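The Case for Leaving the Edge-Glued Board Alone

Most advice on solid wood panels is advice about how to make them look like something else. I would like to argue for the plain edge-glued maple board, left pale, with its strips showing.

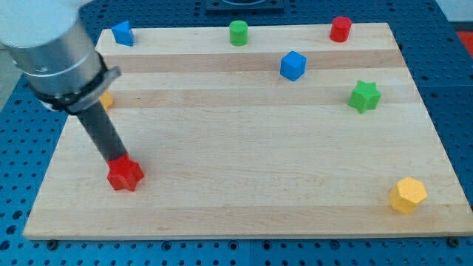

A panel glued up from strips has a poor reputation among people who buy furniture and a good one among people who make it. The buyer sees joints and thinks of scraps. The maker sees joints and thinks of movement, which is the correct thing to think of. Maple swells and shrinks across the grain with the seasons, and a single wide plank does this as one piece. If it is flatsawn it will also try to cup. A panel of narrower strips still moves across its full width, and gluing does nothing to stop that, but the tendency to cup is divided among the pieces and some of it cancels out. The result is a flatter top for less money.

The complaint I hear most often concerns color. Maple runs from cream to honey, and now and then a strip comes through a good deal darker than its neighbors. The board in the photo has a tan band across its rear portion and a slightly warmer one parallel to it, closer to the front. Many shops would cull those strips or hide them under stain. I think both habits are mistakes.

Culling is the more expensive one. Mohandas Nair, who bought panels for Jananetti when I was there, kept a reject log for one production run. Out of 2275 strips, 108 were set aside for color alone. Every one of them was sound. They had been dried, planed and jointed before anyone looked at them, so the cost was already in the wood. The customer paid for it in the price of the remaining panels.

Staining is worse in a different way. Maple is dense and takes pigment unevenly, and a stain dark enough to bury a tan strip will usually blotch the pale ones. The remedy is a conditioner, then a gel stain, then a toner in the topcoat. That is three products applied to correct a fault that consisted of a stripe. Scratches then show as light lines through the color, and a spot repair means matching all three layers. A clear finish over bare maple can be sanded locally and recoated in an afternoon.

Keerthana Nair has put the opposite view to me more than once. Her position is that a work surface should be visually quiet, and that a band of contrasting wood pulls the eye when the eye should be on the task. I accept this for a drafting table. For a bench top or a kitchen counter I do not find it persuasive. After a month of use the surface has tools, cups and paper on it, and the stripe is the least of what the eye has to deal with.

There is one thing worth asking of a striped panel, and that is placement. A dark strip near one edge looks deliberate. The same strip slightly off center looks like an error in measurement. Most panels can be turned end for end before they are fixed down, so the decision costs nothing, yet installers routinely skip it. I would put the dark bands at the rear and keep the even wood at the front, where the hands go.

Mounting matters more than any of this. A solid panel should be able to move. Fix it rigidly to a metal base at the front and the back, and it will find relief somewhere, generally as a split along a glue line or at the end grain. Slotted holes running across the grain are enough. On a top 20 inches deep I allow 2 slots per end and leave the bolts snug, short of tight. Gediminas Hunt prefers figure-eight fasteners and has had no failures with them, so I will not press the point.

Finish both faces equally. A board sealed on top and left raw underneath takes on moisture from one side only, and it will bow however well the strips were chosen. I have seen good panels returned in March as defective when the fault was a missing coat on the underside. The replacement panels were installed the same way.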